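Werkstattbuch Projekt Flista
15. Mai 2026, Eintrag M. Doucet

Thema weiterhin: Kann die Maschine Teile vom gelben Tisch in die graue Schale umlegen, ohne dass jemand danebensteht? Catinca will bis Ende Mai eine Aussage für Ridgeway, ja oder nein. 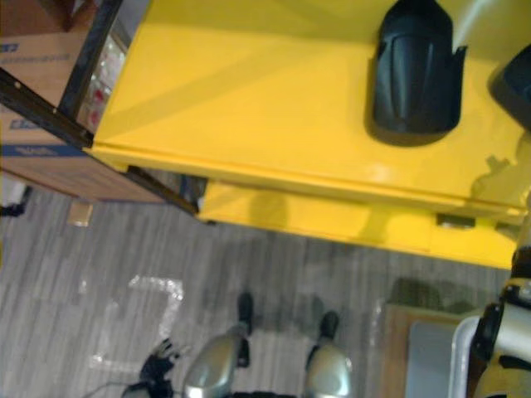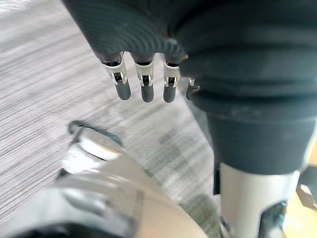 Vormittag: 70 Versuche, Teil jeweils von Hand vorgelegt, Lage frei. Schwarze Kunststoffteile mit gerippter Seite. Ablage in der Schale unkritisch, Aufnahme nicht. Liegt die Rundung oben, rutschen die Fingerkuppen ab und schieben das Teil Richtung Tischkante. Quer zur Rippe gegriffen hält es.

Verdacht Sirkka: Reflexe auf der gelben Fläche verschieben die Höhenschätzung. Gegenprobe mit matter Unterlage steht aus. Ich tippe eher auf die Schließkraft, Parameter 3559 steht noch auf dem Wert vom Ukach-Aufbau.

Zykluszeit im Mittel 133 s. Roscoe macht dasselbe nebenher beim Telefonieren in einem Bruchteil davon. Für eine Nachtschicht ohne Personal wäre das Tempo egal, die Abstürze an der Kante wären es nicht.

Folienreste auf dem Boden vor jedem Lauf aufheben, gilt für alle. Die Fußplanung wertet Folie mal als Hindernis, mal gar nicht. Aufräumen kann die Maschine das nicht, flache durchsichtige Sachen bekommt sie mit den Kuppen nicht vom Boden.

Zwischenstand: Umlegen bei vorsortierter Lage ja, aus beliebiger Lage nein. Karton auspacken nicht getestet, Beutel ebenfalls nicht.

Offen:
- matte Unterlage besorgen (Sirkka)
- 3559 neu einmessen, vorher alten Wert notieren
- Everett wegen Ersatzkuppen fragen, Allis liefert angeblich auch weichere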